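Findaren Guides: Checking a Two-Arm Task in Simulation

These are the rules we follow at Findaren before any two-arm tabletop task is cleared for the real robot. The Tadville office scene loads in Rana, and the whole check takes about 20 minutes. You need the task file and a blank run sheet.

1. Start with the gripper camera

Load the scene and stop before the first motion command. Open the gripper view and confirm that both fingers show, that the gap is clear and that nothing is being held. If a finger is missing from the view, fix the camera mount in the task file first. Do not crop the view to hide the problem.
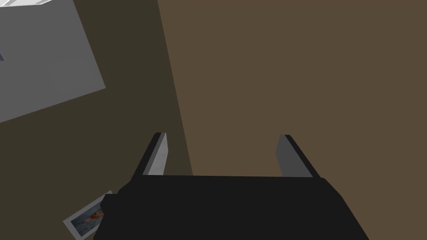 2. Give each arm one job

Name the working arm on the run sheet. The other arm is parked: raised, away from the table, fingers open. A parked arm must stay out of the space above the tabletop for the whole run. Most of the collisions we log start with an idle arm left in a half-lowered pose – usually from the task before.

Bring the working gripper in above the object and pause there. Check the items next to the target too, because a path that clears the target

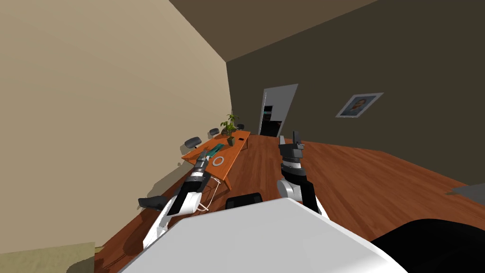 can still clip its neighbor. If the path crosses another item, raise the approach height and run it again. Chairs count as obstacles even when the arm is not expected to go near them. Leave their collision shapes on.

3. Keep the head view fixed

Set the head camera once and leave it alone. A slanted view is allowed as long as the table and both grippers can be seen. Write the setting on the run sheet so the next person gets the same view.
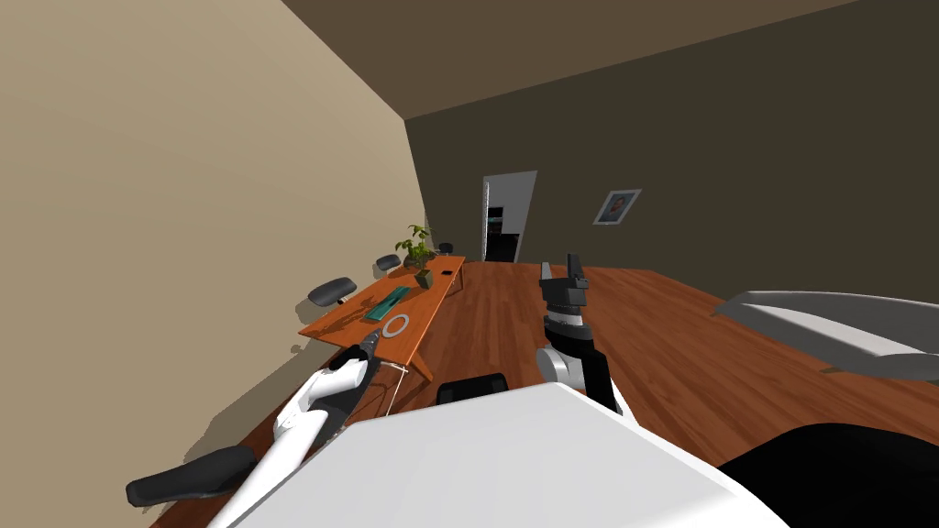

Head view with the left gripper at the table and the right arm raised.

4. Save the run

Log at least 400 steps per run and keep failed runs in the same Funeo folder as the good ones. Folders are locked on Friday. Any change to the scene after that needs a new run sheet.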